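Zellano Sloped-Wall Metal Bin
Stock number 2929
Category: Bins and Trays, Open Top

The Zellano is an open metal bin for workrooms, classrooms and shared benches where small articles of different kinds have to be kept together within reach. It is supplied by Drindo to schools, repair rooms and public institutions, and may be ordered singly or in quantity.

The walls slope inward toward the floor of the bin, so that articles placed against the sides tend to settle where they can be seen and picked up. The back wall is taller than the front. Users seated at a table can see the whole floor of the bin without standing, and items dropped in from the front are stopped by the back wall before they reach the far side of the table.

The bin is intended for mixed contents. Building bricks, dolls, cloths, erasers and similar articles may be placed in it together without dividers. Soft items should be laid in first where possible, as they protect the floor from scratches and reduce noise. Sharp tools and liquids should not be stored in the bin.

The gray finish is plain and has no printed pattern. Small objects in bright colors stand out well against it, as do white ones. Reflective items such as foil are also easy to find, although under a strong overhead lamp they may produce some glare. Surface marks from chalk, powder and dried splashes will show on the metal in ordinary use and do not affect the service life of the bin. 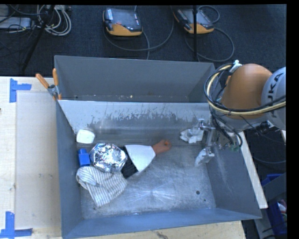

Folke Engebretsen writes that the bin at the Grotumham workshop has been in daily use since August and that the tall back is the feature most appreciated there, as toys no longer end up on the floor behind the table. He adds that the slope of the front wall took some getting used to, and that he would welcome a version with a slightly wider floor.

Drindo thanks Mr. Engebretsen for his remarks. A wider floor is available in the Lindqvist model, which has the same finish and a lower back. Customers who wish to compare the two may request a loan of one bin of each type for a period of 50 days. Return shipping is paid by the customer.

Placement

The bin should stand on a level tabletop. It may be used on wood without a mat, but a thin mat is advised on polished or painted surfaces. Where the bin is to remain in one place, the back wall may be secured with a hand clamp at an upper corner. Clamps are not included. Do not drill additional holes in the walls.

Cleaning

Empty the bin completely before cleaning. Remove loose powder with a dry brush, then wipe the inner faces with a damp cloth and mild soap. Residue on the back wall may need a second pass. Steel wool and scouring pads leave permanent marks and are not covered by the warranty - a nylon brush is sufficient in most cases. Dry the corners by hand.

Ordering

Unit price: $142
Orders of 70 units or more: price on request
Delivery: to the ground floor, in flat cardboard packing
Warranty: two years from receipt, excluding surface wear

Institutional customers should state the stock number and a delivery contact on the purchase order. Orders received before noon are confirmed the same day.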